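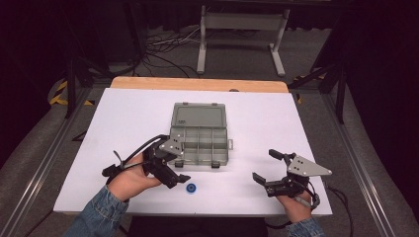 Bench notebook, small parts storage
December, Friday, 14:20

Continuing with the compartment boxes for the Perklow bench. The old drawers are going and everything under thumb size moves to lidded boxes, one box per job. Today: settle the layout of the grey translucent box and write down which bins take what, so that Imre Illés can label the others the same way on his shift.

Box as received

Smoky grey plastic, hinged lid, latches on the front edge. The lid folds right back and lies flat on the table, so allow for twice the depth when placing it. On the white board this is no trouble. On the narrow shelf by the Titus cabinet it will be, and the box should be lifted down before opening.

Dividers are thin. I have left all of them in. Taking the cross dividers out would give longer bins for the cable ties, but the ties can stay in their bag.

Bins

Two rows of four, split by one long divider down the middle. Numbering runs left to right with the latches towards you, front row first. Front row for parts in daily use: caps, spacers, washers, M3 nuts. Back row for spares and anything waiting to be identified. Round parts go in flat. If a cap stands on edge it can foul the lid and the latch on that side will not seat.

Bin 3 was down for the Magaña washers. These are now in bin 4, as the bag count was 566 and they need a bin to themselves. Old list amended in pencil.
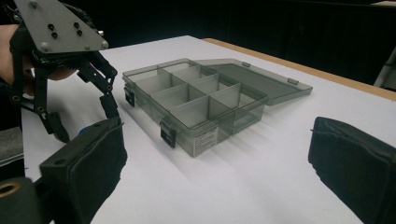
Stock figures

Tenum delivery note says 2,000 spacers. The stock sheet says 3,727, which must include the previous bag. I have not recounted. Only a working quantity goes in the box — the remainder stays sealed in the cupboard with the note folded inside.

Labels

Paper labels under clear tape, on the front wall only. Nothing on the lid, because with the lid back the writing ends up facing away from whoever is filling the box. Pencil for the back row until the spares are sorted.

To do

Check whether the dividers lift when the box is carried on its side.
Ask Imre if he wants blue caps kept apart from the other colours. One bin is enough for me.
Second box: same order, same numbering.
Wipe the board before the next lot goes on it.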